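Search tickets
Home Queue Knowledge base Playback Contact

Ticket: Subtitle drift on feature master, reels 3 to 5
Product: Grusov playout server
Opened by: Rūta Ots, Lill Cinema
Assigned to: Declan Kinsella
Status: Closed

Rūta Ots
Screen 2 is showing the Geron retrospective this week. On the second feature, the English subtitles come up late from the start of reel 3 and get later as the film goes on. By the end of reel 5 the delay is roughly 80 frames. Picture and sound stay in sync throughout. Reels 1 and 2 are fine. Screen 1 plays the same package with the same fault, so I doubt it is the projector. Next public show is Wednesday evening.

Declan Kinsella
Please send the playback log for one full run and the subtitle files for reels 2 and 3. Do not re-ingest yet, as that clears the log.

Rūta Ots
Log and files attached. No dropped frames and no errors are listed. There is one warning at the reel 3 boundary: "timed text rate differs from composition".

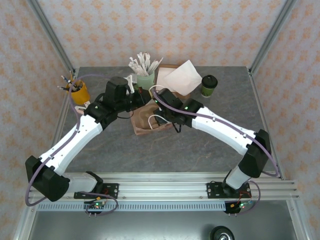 Declan Kinsella
The warning is the fault. The composition runs at 24 frames per second. Subtitle files for reels 1 and 2 declare 24. Reel 3 declares 25, and its time codes were written for 24. The server trusts the declared rate and converts each cue, so the error should grow over the reel. I would expect the cues to come up early in that case, though, and you report late. Can you confirm the direction?

Rūta Ots
Late. Checked again against the dialogue in the station scene. The line is spoken, then the text appears.

Declan Kinsella
Understood. I have passed it to Chidubem Tijani at Trimwood, who made the package.

Chidubem Tijani
Confirmed at our end. The subtitles for reels 3 to 5 came from an older 25 fps television transfer. They were stretched to 24 twice, once by our conversion tool and once by hand, and the header was left at 25. The server then took out part of the stretch, and what remained is the delay you see. Replacement files are in a version package, which needs the original on the same server.

Declan Kinsella
Steps for site:
1. Leave the original package in place.
2. Ingest the version package.
3. Validate both.
4. Rebuild the show playlist with the new composition. The old one will still play the faulty subtitles.

Rūta Ots
Done on both screens. First validation on screen 2 failed at 90 per cent; second attempt passed. Reels 3 to 5 spot-checked at the start, middle and end. Cues are on the dialogue and the warning has gone.

Declan Kinsella
Closing. Failed validation logged as a separate ticket.

Comments (7) Shares (0)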